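# Product Review: The Medero Two-Arm Tabletop Workcell

*Reviewed following the open day at the Prunavville site*

The Medero workcell is a bench-scale station with two robot arms, sold to colleges, training centers, and small laboratories that wish to teach or study the handling of everyday objects. Our institution has been considering the purchase of such a station for its automation courses. Members of the teaching staff attended the open day held in September at Prunavville, where the distributor, Ogbonna, had set up several stations for visitors. This review records what was learned during the visit and gives our opinion of the product.

## Arrangement of the visit

Visitors were received in groups of up to 5, each group being assigned to one station for the whole of the morning. We consider this a sound arrangement. At many events of the kind, the visitor stands at a barrier, watches a rehearsed routine, and leaves with a brochure. At Prunavville, the staff of Ogbonna ran the station, stopped it when asked, and repeated any part of the work that the group wished to see again. Questions were taken during the demonstration and also at a separate session after lunch.

The printed schedule was less successful. It listed a talk on maintenance at the same hour as the talk on software, and the two rooms were at opposite ends of the building. Our group divided in order to attend both. The maintenance talk was the better of the two.

## Installation and space

The station is supplied as a frame with a mounting rail, two arms, and a separate control unit. According to Ogbonna, a first installation takes one working day if the bench is level and power is available nearby. The bench must be rated for 500 pounds, a figure that includes the frame, the arms, the control unit, and a margin for persons leaning on the edge. Several of our older laboratory benches would not meet this requirement, and any department considering the product should check its furniture before it requests a quotation.

The enclosure can be lined with whatever panels and mats the user chooses. This point was raised more than once during the day. A program that performs well against a plain background may perform poorly against a busy one, and students should meet that difficulty early in the course. The manufacturer places no restriction on the lining, provided that it is fastened firmly and kept clear of the joints.

## Operation

Control of the arms is divided between a hand-guided mode, in which the operator moves the arms through a task, and a replay mode, in which the station repeats the recorded movement. Both modes were shown. The change from one to the other is made from a single screen, and the labels on that screen are written in plain language. A member of our group with no previous training was able to record a short movement after a brief introduction.

Replay is accurate when the objects are returned to their starting positions. When they are moved by even a small distance, the recorded movement will naturally miss them, and the user must then turn to the learning software sold under the name Akutham. That software is licensed separately. We regard this as the principal weakness of the offer. A buyer who reads only the first page of the product sheet could well assume that it is included.

The arms are quiet enough for normal conversation at the bench. The stop button is large and within easy reach. We would have preferred a second one on the opposite side, particularly for class use, where students tend to gather around all sides of a station.

## Work at close quarters

The most instructive part of the morning concerned tasks in which both grippers share a small area. Household items and toys were used throughout, among them a tissue box with a light wooden lid and a teddy bear in a polka-dot dress. Soft and rigid objects make very different demands on a gripper, and we welcome the decision to show both on the same mat.

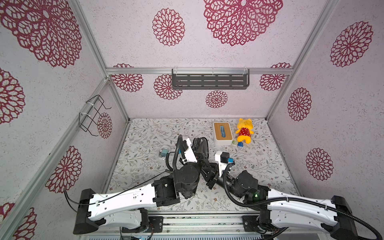
One reader of our draft, Ogbonna's training desk, replied that the closeness of the arms should not be taken as a fault in the layout. Most of the tasks requested by schools, the desk wrote, involve one hand holding while the other works, and a wider spacing of the arms would make such tasks impossible. The desk added that a software limit can be set to keep the arms apart during a beginner's first sessions.

We accept the point, and we would advise instructors to use the limit for at least the first weeks of a course. It was not mentioned in the demonstration itself, and we could not find it in the copy of the manual that was given to visitors.

## Care and running costs

The maintenance talk set out a clear schedule. Joints are to be inspected after every 1000 hours of use, and the gripper fingers are treated as wearing parts. The arm motors are rated for 3000 hours before factory service. For a station used in teaching, this represents several academic years. Cables should be checked by eye at the start of each session for rubbing or tightness, a task that can be given to students.

Spare fingers may be ordered directly from Ogbonna. Arms must be returned to Medero for service, and no loan unit is offered in the meantime. A department with only one station would therefore have to plan its service period outside the teaching calendar.

## Assessment

We recommend the Medero workcell for teaching at the introductory and intermediate levels, subject to two conditions. The price of the Akutham license should be stated in the quotation from the outset, and the supplier should confirm in writing how long an arm will be absent during factory service. For research use we make no recommendation at present, as the demonstration did not include any task of sufficient length to judge how the station performs over a full day.

Institutions wishing to form their own view may apply to Ogbonna for a place at the next open day in Prunavville. Applicants are advised to state in advance which objects they intend to bring, as the staff will set aside time to try them.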